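La dirección de la Escuela de Cerámica Radetti recibió a este boletín un martes por la tarde para hacer balance del curso. El centro cuenta con 23 plazas en el programa de torno y modelado, todas cubiertas desde diciembre.

«La demanda ha crecido de forma sostenida y nos obliga a revisar los criterios de admisión», señaló la directora, que descarta por ahora ampliar los grupos. A su juicio, la prioridad es renovar los hornos, adquiridos hace más de dos décadas.

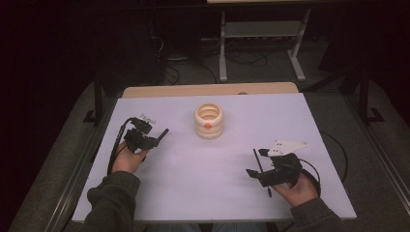

Pieza cilíndrica de anillos superpuestos, abierta por arriba.

Preguntada por la financiación, la responsable recordó que la matrícula se mantiene en 600 euros y que la Fundación Vinddale concede ayudas del 50 % a los alumnos empadronados en el municipio. «Ningún solicitante que cumpliera los requisitos ha quedado sin ayuda», afirmó.

El plazo de preinscripción permanecerá abierto en la secretaría del centro.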